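Comparing two controllers in the kitchen

I finally had time in October to do the comparison I was promising since the summer. Some readers of this blog wrote to me that I speak a lot about grippers and very little about the thing that moves them, and they are right. So this post is only about controllers. The arm is the same, the gripper is the same, the kitchen is the same.

The first controller is the one I know well, Costigan. It works with joint positions. You give it a target, it makes a smooth path, and it goes there with all its strength, also when something is in the way. The second is Drenoria, which I started to use this year. It is softer. It lets the arm give way a little when it feels a contact, and you can choose how much, separately for each direction. On paper this sounds like the better choice for everything. I wanted to know if this is true for my small tasks.

Everything was done in simulation, in the Dritgate kitchen package. I like this package because the objects stand close to each other and you must think about the space. In an open area with one cube in the center of the table, every controller looks good.

The main task was the microwave. The arm comes in from the near side of the counter, reaches to the control panel and must press low on it, where the door opens. It is a short movement, but the wrist comes close to the front of the oven at the end, and a position error of a few millimeters already means that you push on the wrong place.

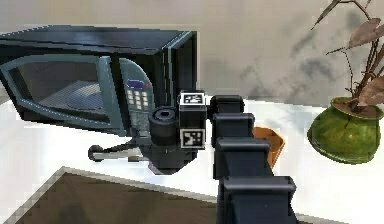 The arm at the microwave, with the wrist in front of the lower part of the control panel.

With Costigan the approach was very clean. I could place the target a little behind the surface and the arm went in straight, every time the same. The problem came when I moved the microwave by two centimeters and did not tell the controller. Then it pushed against the housing as if it wanted to go through the wall. In simulation this costs nothing, but I would not like to see it with real hardware.

Drenoria was more forgiving with the moved microwave. It made contact earlier than planned, gave way, and stayed there with a small force. But with the soft settings the force was sometimes too small for the button, so the arm was leaning on it politely and the door stayed closed. I needed a whole evening to find a stiffness that was high in the pressing direction and low to the sides.

I ran 77 attempts with each controller, with small random changes in the position of the microwave. Costigan opened the door in all attempts but 19. Drenoria, after the tuning, failed only 2 times. Before the tuning it was the worse one of the two, and I think this is important to say, because many comparisons show only the numbers from after.

One more thing for those who want to repeat it. My log for the full test had 2,779 lines and I first believed that Drenoria was slower, because its times were longer. Then I saw that I had started the timer before the reset of the arm in one script and after the reset in the other. My own mistake – it took me until two in the morning to find it. With the timer corrected, the difference in speed is so small that I do not care about it.

For now I keep both. For moving in free space I use Costigan, and shortly before the contact I switch to Drenoria. The switch itself makes a small jump in the wrist, which I do not like, and I could not remove it completely. If I set the new target to the measured position at the moment of the switch it gets better, but you can still see it in the plots.

Next I want to try the same with closing the door, where the arm has to follow a curve. The Sovutcombe scripts have a door example that I can probably change for this. The settings for the microwave task I will upload when I have cleaned the file, at the moment half of the comments in it are not in English.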